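Keeping Water and Vinegar Bottles Clean, and Other Small Kitchen Tips
by Pui-shan Siu
14 Jan 2021

I reuse many bottles in my kitchen. My mother did the same in Vunham, and I learned from her that a bottle with a narrow neck needs patience more than strong soap.

For a bottle that smells of oil, put in two spoons of uncooked rice, a little dish soap and warm water until one third full. Close it and shake for one minute. The rice rubs the wall where your brush cannot go. Rinse three times, and let it stand upside down on a rack overnight. Do not close the cap while there is still water inside, or the smell will come back.

For the white lime line from hard water, I use vinegar. In our building in Laltitz the water is very hard, so I do this every month. Fill the bottle with one part vinegar and three parts water and leave it for the night. For a kettle I use the same mix, but I heat it to 70 degrees Celsius and then switch off.

Labels come off easily if you rub cooking oil on the paper and wait 21 minutes. I know it is a strange number, but my old kitchen timer from Pelness makes steps of seven minutes. After this the glue rolls away under your thumb. Wash with soap at the end.
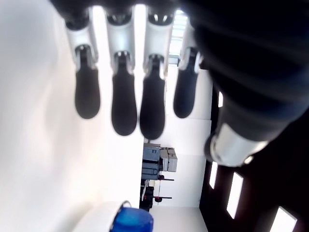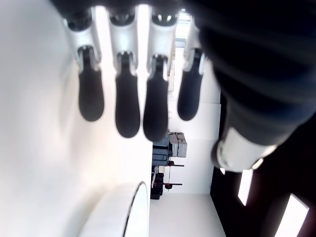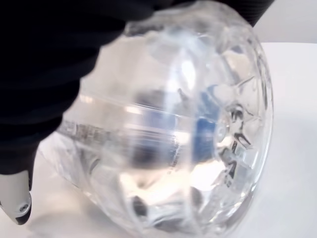 Drying is the part where most people hurry. In July my bottles are dry by lunch, but in winter they can take two days, and I keep them near the window and not near the stove. Glass can stand anywhere on the rack. A clear plastic bottle lying on its side, like the one in the third picture, will hold a small pool of water along the lower wall, so I always turn it with the neck down. If it does not stand well, put it inside a tall mug.

Please do not put boiling water in thin plastic. It becomes soft and the shape is lost. I spoiled two good Tai bottles in this way before I bought a proper glass one of 1,000 ml for the hot tea.

Caps I wash separately in a small bowl. If there is a loose ring inside the cap, take it out with a toothpick, wash it and put it back with the flat side up.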